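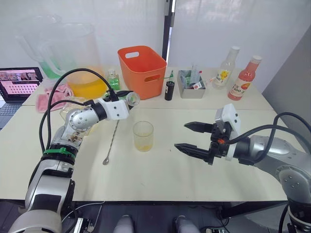
The Barninby Bottle and Jar Brush Set, after a winter of hard use

Rating: 4.5 out of 5

I wash a lot of jars. Between the chutney, the kombucha, the spices I buy in bulk and the pickled everything, there is always a row of glass on my draining board, and for years I cleaned it with a bent old brush from the supermarket and a corner of tea towel poked in with a chopstick. So when my neighbour Hermine Hofstetter came back from a trip and handed me a Barninby set still in its cardboard sleeve, I was more excited than a grown woman should be about brushes.

I've now used it nearly every day since February and I love it. I also have a couple of gripes, which I'll get to.

What's in the sleeve

You get 3 brushes, a little hanging ring and a folded card of care instructions. The long one has a firm head and a bendy neck, and it's the one you'll reach for most. The medium one is fat and soft and made for wide-mouthed jars. The small one is skinny as a pipe cleaner and goes into spouts, lid threads and the necks of sauce bottles. The handles are beech, oiled and not varnished, and they have a nice bit of weight to them.

There's no plastic apart from the bristles. Barninby sells a plant fibre version too, but Hermine's had gone bald on one side by the time I saw it, so I was happy with nylon.

How it cleans

The long brush is brilliant. The neck flexes enough that you can get it round the shoulder of a bottle, which is where the gunk always sits, and then springs straight again when you pull it out. My old one used to stay bent, and I'd end up scrubbing the same stripe over and over while the rest of the glass stayed cloudy. With the Barninby I give it a squirt of dish soap, some hot water and a few twists, and I can hold the bottle up to the kitchen window and see the back fence through it.

I tried it on the worst thing I own, a narrow vinegar bottle that had grown a sort of brown skin at the bottom. Soaked it overnight with bicarb, went in with the long brush the next morning, and it came up beautifully. I did a little cheer. My husband came in to see what had happened.

The medium brush is good on wide jars, though I'd call it a pleasure more than a necessity. You can get a hand and a cloth into most of those anyway. Where it earns its keep is in the taller ones, the sort pasta comes in, where my knuckles get stuck.

And the small brush! I didn't expect to care about it and now I'd buy the set for that one alone. Lid threads are disgusting if you look closely. So are the grooves around the outside of a screw cap, where jam and flour and who knows what settle in and go hard. Two minutes with the small brush and an old lid looks fit to be seen again. 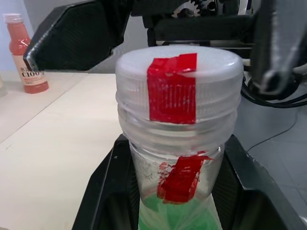 It's also the best thing I've found for the spout on my teapot and the drain hole in the butter dish, and my daughter has pinched it more than once for her flute case. I've had to buy a second small one, which Barninby will sell you separately, good on them.

What about labels and tape?

This is where I had to lower my hopes a bit. The card says the firm brush will "help lift" sticky labels, and it does help, in the sense that it's better than your thumbnail. Paper labels that have had a good soak roll off in a few strokes. Glue from the stronger ones just smears about and clogs up the bristles, and then you have a sticky brush as well as a sticky jar.

Edit Katona, who runs the preserving table at our school fair and has forgotten more about jars than I'll ever know, put me on to a paste of cooking oil and bicarb. Rub it on, leave it 20 minutes, wipe off, then wash as usual. It works a treat on glue. Keep the brush right out of it, though, or you'll be degreasing bristles all evening (ask me how I know).

How it compares

Before this I'd borrowed two others, so I can give you a rough idea of where it sits.

The Protetti brush is cheaper and sold everywhere. The bristles are fine but the wire rusts where it goes into the handle, and mine left an orange ring on the windowsill inside a month. I wouldn't buy it again.

The Vörös is a lovely thing, long and elegant with a sponge tip, and it's the gentlest on thin glass. Giorgia from my bread group swears by hers for wine carafes. It's hopeless on anything baked on, and the sponge needs replacing pretty often. If you mostly wash nice stemware, get that. If you mostly wash jars, get the Barninby.

Wear and tear

The long brush has splayed a little at the tip but still does the job. The medium one looks new. The beech has darkened, which I like, and I've rubbed some oil in twice when it started to feel dry. The card says not to put the brushes in the dishwasher. I did it once by accident and the small handle came out furry, so do what the card says.

They dry quickly if you hang them. If you stand them in a mug, bristles up, water runs down into the handle, and I'd expect that to end badly.

The gripes

The hanging ring is too small. It only just fits over a standard cup hook and you have to take all the brushes off to get to the one at the back. I swapped it for a big shower curtain ring and haven't looked back.

Also, the long brush could be longer still. It won't touch the bottom of my tallest oil bottle, so that one still gets the rice treatment: a spoonful of uncooked rice, a splash of warm water, a bit of soap, shake like mad.

And I do wish they'd sell the set without the medium brush for people with small kitchens and small hands.

Would I buy it?

Yes, with my own money, and I have now, as a housewarming present for my brother, who brews ginger beer and rinses his bottles with what I can only call optimism. He rang to say he'd done the whole shelf in one go and could I please find out if they do a bigger one for his demijohn. I've written to ask and will add a note when I hear back.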